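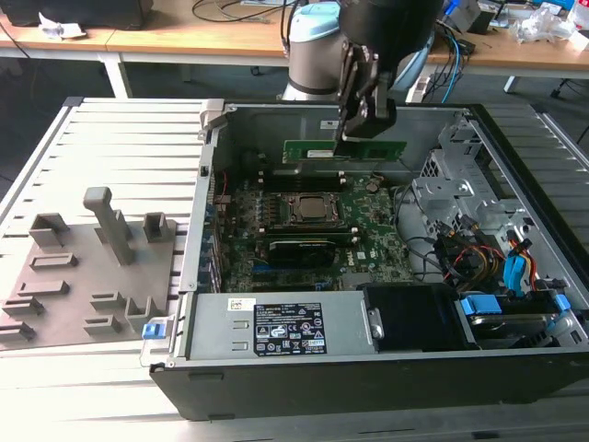 What does a joint statement from a trade summit commit anyone to? Very little, until each government goes home and puts money or a law behind it.

I've been asked this by my brother-in-law at two family lunches running, so he can consider it answered. I spent three days at the Nesulik ports forum, which ended on Wed 27 April with a handshake, a group photograph and a statement of 2297 words. I know the length because the press office put it in the email, as a sort of boast. I read it on the train home, then read it again with a pencil, and the word "shall" appears in it twice. One of those is in the paragraph about when they will next meet.

The rest is "welcomes", "notes", "encourages" and my old favourite, "takes note of with appreciation", meaning somebody sent in a report and it has been put on a shelf.

For those who don't follow these things (sensible people, with gardens), the forum brings together ministers and port authorities to talk about customs paperwork. The grand idea is that a container cleared in Nesulik shouldn't have to be cleared all over again in Sekska. Everyone agrees with this. Everyone has agreed with it at every forum I've been to, and the container still gets cleared in Sekska, by a man with a stamp.

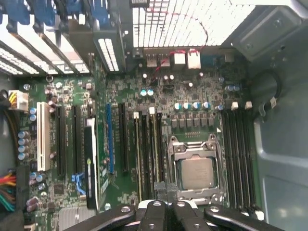

Processor socket, with memory slots on both sides.

The press were put in the Hyvönen building across the road, in a hall with good coffee and a screen showing the opening session with the sound a little behind the mouths. It gave the speeches a dubbed quality which I thought helped. The host minister said there were 3000 delegates. The printed delegate list had 3917 names on it. I asked about the difference and was told that one figure was for participants and the other for attendance, and then the woman at the desk found that she was needed elsewhere.

Ohemaa Lamptey, who writes the shipping notes for Jinell and has sat through more of these than I have, has a method. She gets last year's statement, lays it next to the new one and crosses out everything that matches. What's left is the news. We did it together on the second evening with a leaked draft, over a plate of something involving herring, and ended up with two things.

The first was that "a common electronic form by July" had become "progress towards a common electronic form". The month had gone. No one on the stage mentioned it the next morning, and I didn't see it in any of the reports I read afterwards either, mine included, as my editor cut that bit for space. 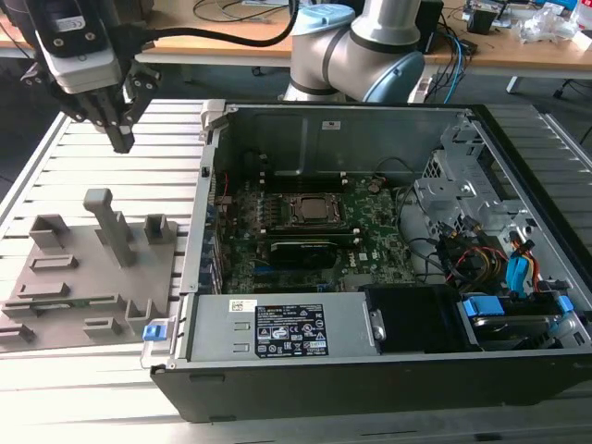 The second was smaller and I think matters more. Last year's text said the parties would share inspection results "where appropriate". The new one says "on request". That sounds like nothing, but if a port can ask, then another port has to say no, and it has to say it to somebody in writing. Ohemaa reckons it came from the Sekska side, who are fed up with being blamed for the man with the stamp. I couldn't get anyone to confirm that. A deputy something-or-other told me it was "a natural evolution of the language", and offered me a tote bag.

I took the tote bag. It's a decent size and has a long strap, though one handle went on the way to the station.

If you want to try the crossing-out business yourself, both statements are on the forum's website, filed under "Legacy" for reasons of its own. Use the PDFs, as the web version has lost its paragraph numbers and you'll go mad by page four. I'm going to write to the customs people in Sekska and ask whether anybody has requested anything yet. I'll post the reply when I get one.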